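Notes from the Data Side

7 August 2023

Hello again from the folding corner of the Brurnton newsletter. I promised last time that I'd write up how the home collection is going, and then I spent most of a month doing it instead of writing about it, so this one is a bit of a grab bag.

For anybody who joined since February: we're building up a pile of examples for Proltuvano, our household policy, and this round is all about cloth. Shirts, towels, sheets, anything that flops. The old version could handle a box or a mug just fine and then completely lose its mind over a pillowcase. You could watch it reach for a corner that had moved two inches since it last looked, grab air, and try again with total confidence. I have a soft spot for that stage but we do need to get past it!

So the plan is simple enough. Collectors take the hand-held grippers into real homes and do ordinary tidying with them, one in each hand if the task calls for it. The gripper records, the person squeezes and lets go, and at the end we've got a run of somebody doing a chore with the same kind of fingers the robot will have. No arm to ship, no tape on the floor, no one from the office standing over your shoulder asking you to do it slower.

The lab bench gave us great data for the lab bench. Gray table, gray wall, one towel, the same lamp. I used to love how clean those runs looked when I scrolled through them, and now I can hardly stand them. A bedroom has a patterned spread under a patterned shirt, daylight coming in from one side, and furniture close enough that you have to think about your elbows. That's the stuff Proltuvano kept tripping over, and it's the stuff we now have coming in every day.

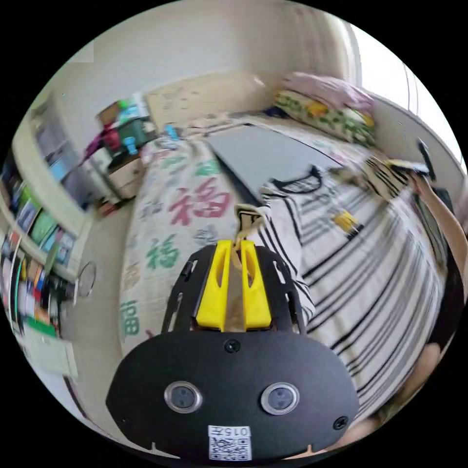
Bedroom work, with stripes on top of a spread full of 福 characters, in both views. 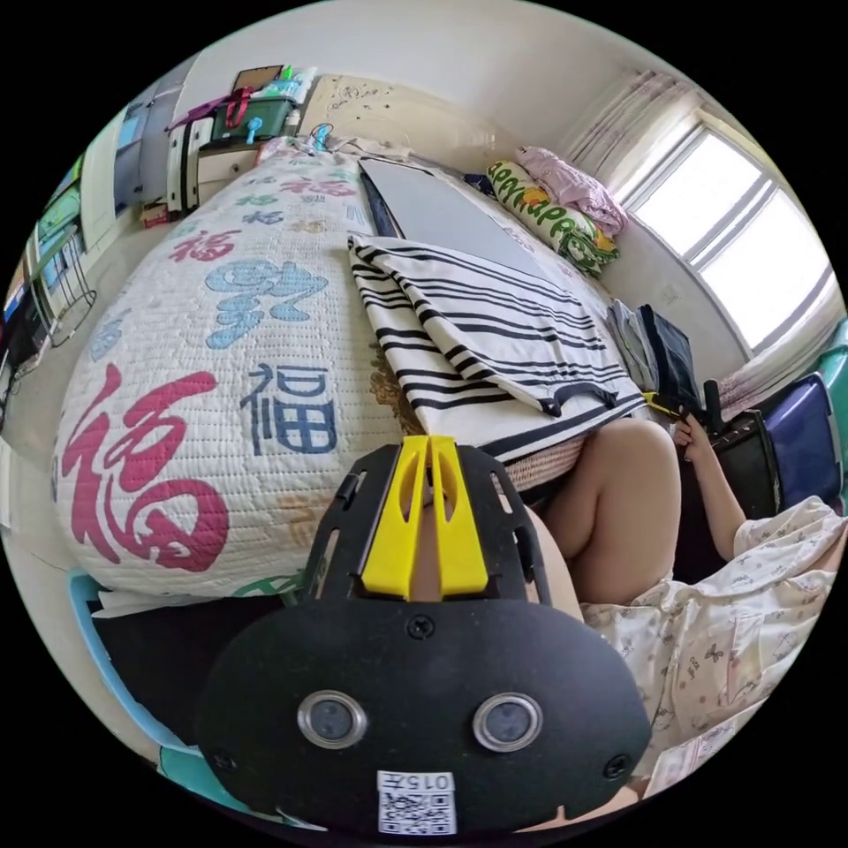
I get asked a lot what makes a run good, mostly by new collectors who are worried about doing it wrong. My answer has changed over the year. I used to say smooth. Now I say finish what you started, and if you fumble, fix it the way you would at home. If the sleeve folds under itself, pull it back out. If you drop a corner, pick it up again from wherever it landed. A recovery is worth a lot to us, and for the longest time people were deleting those runs because they felt embarrassed by them. Please don't! Send me the ugly ones. I will be so happy.

What I do throw out is the stuff where the fingers never really close on anything, or where the person sneaks a bare hand in to help. I know it's tempting. Cloth is slippery and those fingers are wide, and your own thumb is right there. But the policy doesn't have a thumb, and when it sees a sheet slide neatly into place with no gripper anywhere near it, it learns something very strange about sheets. If you need to reset the bed with your hands, stop the recording, reset, and start a new one.

A few practical things while I have you.

Start each run with the fingers open. I went through a batch of 30 from one home and 21 of them began with the gripper already holding the fabric, so we had lovely folds with no pickup at all. We can use some of that, but the pickup is the hard bit and I'd like to see it. Open the fingers, hold still for a breath, then go.

Wipe the lenses before you head out. A soft dry cloth does it. Fingerprints turn a bright window into a big milky smear, and then I sit there squinting at it with my coffee going cold.

Don't tidy the room first. I mean this kindly. You do not have to make your home look nice for me, and a bare room is less useful anyway. Leave the shelves how they are, leave the bag where you dropped it. The only things I'd ask you to put away are papers with names or addresses on them, and anything you just wouldn't want a stranger scrolling past.

Mix up your order. If you always do the shirt and then the towel, we get a model that thinks towels come after shirts. Same goes for where you sit or stand. Do one from the side of the bed, another from the foot, kneel on it if that's how you fold at home. I fold sitting cross-legged in the middle of the mattress and I was told once that this is not a valid collection pose, and I have since had the guide changed.

Stripes get their own paragraph because I've been a pain about them. Back in February we noticed the model was pretty good at finding the edge of a plain shirt and terrible at finding the edge of a striped one. It would pick a stripe, decide that was the hem, and pinch it right in the middle. So if you own anything striped, checked or covered in little flowers, please put it in the rotation. Dark on dark is the other gap. Black leggings on a navy blanket, if you've got them, would make my week.

On the office side, Bachmann have sent over the new labeling tool and I'm cautiously fond of it. You can scrub through both hands side by side now, which used to mean 2 windows and a lot of muttering. It still forgets where you were if you close the tab, so don't close the tab. The labels themselves are staying short: pick up, spread, fold, flip, put down, fix. I had a longer list and we kept arguing about whether smoothing was a kind of spreading. It is now. If you disagree, you know where my desk is.

Finance has asked me to remind everyone that hours go in at the end of each session and not in one heroic lump at the end of the month. Travel goes on its own line. They were very nice about it, but I could tell it was the second time they'd asked, and I think the first time was also me.

As for how training is going, the last version we put on the arm folded a hand towel in 2 moves and then calmly unfolded it again, which I've decided to count as progress. It finds corners far better than it did. It still gets greedy and grabs two layers when it wants one, and I don't think more towels will fix that, so next round we're going after single layers on purpose: lifting one side of a pillowcase, opening a shirt at the hem, peeling a top sheet back from the one under it. The task cards for those are nearly ready. If you have a duvet cover and a lot of patience, write to me first, I'll want to try that one with you on a call before you record anything.

Kits that are due back can be dropped at the front desk. Please put the charger in the same bag as the grippers, and if something rattles, stick a note on it saying so.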